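2025-03-15, pouring bench

Picking up from the November notes. Same question as before: does the policy need the wrist view during the tilt, or is it mostly riding on joint angles by then. Nélida thinks joint angles. I think wrist view but couldn't prove it last time, the two runs had different seeds and I mixed up the checkpoints. Fixed that first thing this morning. Checkpoints now live under wundmont/pour with the seed in the folder name. Please leave them there.

Training set is 2,724 demos after the cleanup. Threw out the ones where the operator regrasped in the middle of the tilt, plus anything where the start pose drifted off the home position. Soledad wrote the filter, it's in her branch of Jonavel, not merged yet. If you rerun from main you will get the old set and the numbers won't match anything here.

Two models:
A — wrist + side view + joints, all the way through
B — same, but wrist view masked once tilt goes past the threshold

Same seed, same learning rate, same number of steps. Gristau was free overnight so both ran on it back to back. Loss curves look almost identical, B a hair higher at the end. Would not read anything into that. Loss has been a bad guide on this task since we started.

Rollouts: 21 per model, alternating A B A B so that any drift in the bench hits both. Bowl position jittered by hand to the tape marks, marks wiped off after each placement (they showed up in the side view last time and I think the thing was learning them). Pitcher by the handle, high grasp. Low grasp is a seperate question, skip for now.

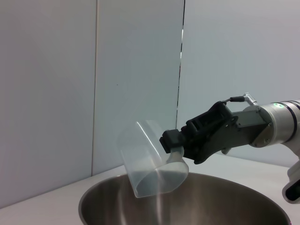 Wrist cam, pitcher tipped over the steel bowl, handle in the fingertips.

Results, scored by me and then by Soledad blind from the side video:
A — 13 clean pours
B — 10 clean pours

Clean = all the rice in the bowl, no contact between pitcher and rim, arm back at home without a stop. Soledad and I disagreed on one B run, a few grains on the table. Called it a fail. Same rule applied to A so it's fair.

So a gap, in the direction I wanted, but small. Three runs apart with this many rollouts is not something I'd put in a talk. What I find more useful is where the failures sit. B fails mostly when the bowl is at the far marks. It starts the tilt fine, then keeps rotating with the mouth still short of where it should be, like it has a stored idea of where the bowl lives. A corrects sideways a bit during the tilt. You can see it in the wrist x trace, small bump right after threshold, almost never there in B.

A's failures are a different bunch. Several are over-tilt at the end, where the joint 6 command goes past what any demo did and the safety stop kicks in. Probably the action chunk being too long for that phase. Nélida tried a shorter chunk in the Grasso setup and says it got jerky but stopped overshooting. Need her config.

One thing bugging me. The pitcher is see-through, so the wrist view gets the wall, the table and the far rim of the bowl coming through the plastic. Faint outline near the base against the wall, pretty bad contrast. Steel bowl on top of that, with soft reflections inside that I'd expect to move when the arm moves. If A is using the wrist view, what is it using? Rim line would be my guess. Handle and gripper barely change in view once grasped so not much there. Could do a saliency pass but those always tell me what I already beleive. Better test: swap in an opaque pitcher of the same shape, no retraining, see if A falls apart. If the rim is what matters it should get worse when the body of the pitcher hides it.

Also should try masking the side view instead of the wrist. Should have been model C from the start, obvious in hindsight.

Small stuff:
- side camera exposure was on auto for the first pair of rollouts, locked it after that. Kept the pair in.
- home pose check now runs before every rollout, adds a few seconds, worth it
- script writes the score file even if you abort. Delete the aborted ones by hand until I fix it.

Next:
- model C, same seed, Gristau tonight if the queue is clear
- opaque pitcher on A, far marks only at first
- shorter chunk for the last phase, ask Nélida for config
- Soledad to merge the filter, then rerun the demo count from main and check it matches

Wrist x plots for both models are in the shared folder, the axis on the B plot is in mm and the A one is in m, will redo.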